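Ticket: Arm at table 3 slow to pick under evening lighting
Site: Sidwood, staff lounge
Opened: Apr 2, 2023
Status: Open, waiting on site
Priority: Normal

Reported by site: Since the lounge went over to the purple evening lights, the arm waits over the table before it goes for a cup. Daytime clearing is fine. Evening staff have gone back to carrying cups to the wash room themselves, on top of the restocking they were given when the arm took over clearing.

Support, first reply: Pulled the evening log. 17 picks were given up on timeout, all after the lights changed. Dark cups are the worst. Please send a picture of the table with the evening lights on and the arm running.

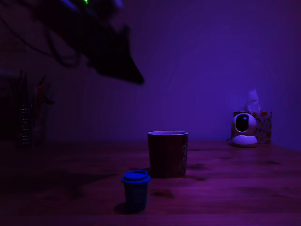

Attachment 1: Table under evening lights, red mug and blue lidded cup out, arm above.

Support: Thanks. The red mug is very dark against the table in this light. The blue lid stands out well, the body under it much less so. Please try the white lights at the wall end for one shift and leave the arm settings alone.

Site: Can do, but the evening crew asked for the purple. They also want to know if clearing goes back on their duty sheet — it came off in June and their break was moved to fit.

Support: The duty sheet is for your shift lead. On our side, timeout raised from 2 seconds to 3. Will check the log again after the white light shift.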